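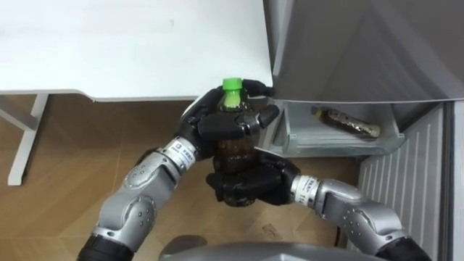 Encyclopedia > Household > Food storage > Bottled drinks in the refrigerator

Bottled drinks in the refrigerator

The keeping of bottled drinks in the refrigerator is a common household practice in which closed bottles of tea, juice, water, milk or soft drink are stored at a low temperature before serving. It includes the choice of the place, the position of the bottle, and the care of the bottle after the first opening. The practice is found in private homes, offices, schools and small shops.

Bottle and cap

Most drinks sold for home use today come in a light plastic bottle with a screw cap. The wall of the bottle is thin, and for this reason many makers press ribs or grooves into it. The ribs make the wall stiffer, and they also give the fingers a better hold when the surface is damp. A bottle without ribs bends more easily when it is lifted by the middle, and if the cap is off, the drink may come out over the hand.

The plastic can be clear or tinted. With tea and other dark drinks it is often difficult to say from outside if the color belongs to the plastic or to the liquid. Caps are made in many colors. Some producers give one color to each variety, for example green for unsweetened tea and yellow for tea with lemon, but there is no general rule, and the same color can mean a different thing at another producer. The Timdale bottling company used green caps for all its teas until it introduced a separate cap for the sweetened kind.

Place in the refrigerator

The door is the usual place for bottles. Door shelves are deep, they have a bar or raised edge in front, and the bottles can be taken out without moving other food. The door is also the warmest part of the refrigerator, and its temperature changes each time it is opened. This is of small importance for water and unopened soft drinks. Milk and fresh juice keep better on an inner shelf, near the back.

Small refrigerators, such as those placed in offices and guest rooms, often have no door shelf high enough for a large bottle. In the handbook Cold Storage at Home, Beverley Marsden recommends to remove one inner shelf in this case and to keep the tall bottles together on one side. The low models of the Welmont series were sold with a half shelf for the same purpose.

Standing and lying position

A bottle should stand upright whenever the height allows it. In the upright position the drink does not touch the cap, and a cap which is not fully closed does not leak. Unopened bottles may lie on the side without harm. An opened bottle of tea or juice should not be laid down, even if the cap feels tight.

Where bottles must lie, they are placed with the caps toward the door. A wire rack or a folded towel stops them from rolling. The stackable rack by Drokitz, which holds two rows, is known mostly from shared kitchens.

Handling

A full large bottle is best moved with both hands, one near the shoulder under the cap and the other at the base. The upper hand keeps the bottle straight and the lower hand carries the weight. The hold by the cap alone is not recommended, as the cap can turn. When the refrigerator stands low, the bottle is tilted a little to pass under the shelf above and then set straight again. A table close to the refrigerator is useful for putting down other items during this work.

After opening

Opened tea and juice are closed again directly after pouring and returned to the cold. The time of keeping is printed on the label and differs between products. Drinking from the bottle shortens this time. In shared refrigerators it is usual to write a name or the day of opening on the label. Aileen Belmonte, in her guide for office kitchens, advises a waterproof pen, as the ink of a normal pen is lost when the label becomes damp.

Carbonated drinks lose gas at each opening. Pressing the air out of a soft bottle before closing is a widespread habit, but it does not help to keep the gas in the drink.

See also: Door shelf; Iced tea; Screw cap; Shared kitchen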